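Chapter 4
Baskets, Trays and Racks: Where the Bread Goes
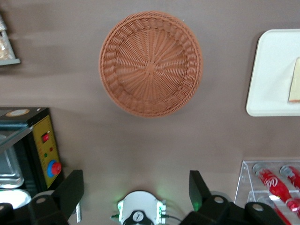
Why a whole chapter on putting bread down

When I started teaching the breakfast service course at Draldale, I gave this subject one paragraph. It sat at the end of the chapter on slicing, and it said, more or less, put the bread in something nice and take it to the table. Then I watched my first group of students do exactly that. They put warm rolls in a deep bowl and covered them with a plate. They laid sliced loaf flat on a metal sheet and left it by the window. They stacked toast in a neat pile, which looked lovely for as long as it took to find the butter, and after that it was a pile of warm damp squares. So the paragraph became a page, the page became a handout, and now you're holding the chapter.

I should say early on that I love this stuff. I own too many baskets. If you don't care about baskets at all, stay with me anyway, because most of what follows is really about air and moisture, and you'll use it every single time you serve anything baked.

You'll need Chapter 3 behind you (cutting, slice thickness, knives). You won't need any special equipment. A basket, a flat tray and a wire rack will get you through all the exercises, and if you don't have one of them there's usually a stand-in, which I'll mention as we go.

What you should be able to do by the end

Look at a baked item and say what sort of holder suits it, and for how long.
Lay out a small breakfast table so the bread gets reached first and the crumbs land somewhere sensible.
Line a woven basket properly, and know when to leave it bare.
Clean and dry a basket without ruining the weave.
Explain to somebody else why toast goes soggy.

4.1 Start with the woven basket

A round wicker basket is where I like to begin, and I mean the shallow kind, shaped like a wide bowl. Look at the one in the opening photograph from straight overhead and you get the whole construction in one go: thin spokes run across the flat base toward a little knot near the center, the weaving goes round and round them in circles, and then there's that thick braided rim. The rim is my favorite part. On a basket you plan to carry, it's also the part you should check first, with your fingers, before you check anything else.

Shallow matters more than people expect. In a deep basket the rolls at the bottom carry the weight of the rolls on top, and whatever steam they're still giving off gets trapped down there with them. In a shallow one you get a single layer, maybe a layer and a half if your guests are hungry, and every roll has some air next to it. It's easier to take one, too! Anyone who has tried to be polite while digging in a deep bread basket knows the trouble.

The open weave helps from underneath, as long as the basket has a little clearance below the base. If yours sits dead flat on the table, fold a small cloth and tuck it under one side for the first few minutes. It looks a bit silly and it works fine.

Now, size. My everyday basket is 12 inches across, and it holds enough for a family breakfast without looking bare when half the rolls are gone. For a bigger table I would always take two baskets of that size over one giant one. People at the far end can reach, and when one runs low you swap it instead of carrying a half-empty thing back and forth.

A word on color. Warm shades, like terracotta and rust, are kind to bread. Pale rolls look a shade more golden sitting in them. White baskets show every smear of jam, and very dark ones make a brown loaf vanish. I've no science for you on this one, just many breakfasts.

4.2 The flat tray

A tray does a different job. It's for slices, for cheese, for anything that would slump or fold if you stood it in a basket. My preference is a plain white one with rounded corners and a low raised lip. The lip stops a slice from sliding off when you turn a corner, and the rounded corners are much easier to wipe than square ones, where butter collects and stays till the end of time.

The trouble with trays is that nothing gets through them. A warm slice lying flat on a smooth surface sweats into that surface, and its underside goes soft while the top goes dry. You end up with two textures, neither of them the one you baked. So the rule in this course is that bread goes onto a tray cool, or it goes onto a tray with a cloth under it, or it gets eaten right away.

Fan your slices so they overlap by a third or so. Leave a gap down one side for the tongs. And please don't fill the tray to the lip; an edge of bare tray all the way round lets people see where one thing stops and the next begins, especially if you've got bread and cheese side by side in similar pale colors. I've bitten into a thick slice of cheese expecting bread, and I was surprised for the rest of the morning.

4.3 The rack

Racks are for waiting. Anything that has just come out of the oven waits on a rack, and so does toast if it has to sit for more than a moment. Air gets at all the sides, the steam goes off into the room, and the crust stays a crust.

For toast you want the slices standing up and not touching. For rolls and small loaves, flat is fine. Leave a finger's width between them. For anything in a wrapper, wait until it's fully cool before the wrapper goes on, and I do mean fully. Pick it up and hold the bottom against the inside of your wrist. If you feel any warmth at all, give it another 30 minutes.

Keep the rack away from whatever is still hot. This sounds obvious, and then you look at a real kitchen counter and there's the rack pushed up against the toaster oven, since that's where the space was. The side nearest the heat dries out and the other side doesn't.

4.4 Laying out the table

Okay, the fun part. Before you put any food out, put the empty holders out. All of them. Stand over the table and look down. I picked this up from a layout sheet that Plistholm, the little guesthouse where I used to help with breakfasts, kept taped inside a cupboard door, and I've done it ever since. You notice straight away if two things are fighting for the same spot.

Give the basket the most room. It's the thing every hand goes to, from every side, so leave clear tabletop all the way round it. A plain, matte surface is a pleasure here because you can skip the tablecloth, and crumbs brush off in one pass. The tray can go off to one side, nearer the person who will be serving. The rack belongs at the edge, or on another surface altogether, where it can be topped up without anyone reaching across the butter.

Then walk around the table once and pretend to take a roll from each seat. If your sleeve touches anything, move that thing.

4.5 Liners, and when to skip them

Use a liner for anything sugary, anything with seeds, and anything you want to keep warm by folding the cloth over the top. Cotton or linen, washed a few times so it has lost its stiffness. Skip the liner for crusty rolls that have already cooled. They don't need it, and it would be a shame to hide the weave.

Fold your cloth so the corners hang just over the rim and no farther. Long corners get caught on cuffs and pull the whole basket with them (ask me how I know).

Words to know before you read on

Base: the flat bottom of a basket, where the weaving starts.
Spokes: the strands that run out from the center of the base.
Border: the finished rim, often braided, that locks the ends in place.
Lip: the raised edge of a tray.
Sweating: moisture leaving warm bread and collecting where it can't escape.

Try this first

Take three slices from the same loaf and toast them the same way. Put one flat on a tray, one upright in a rack and one in an unlined basket. Leave them for 12 minutes, then press the middle of each slice with a fingertip and break it in half. Write down what you feel and hear, in your own words, before you turn to Section 4.6. Keep the notes, as we'll come back to them when we get to storage.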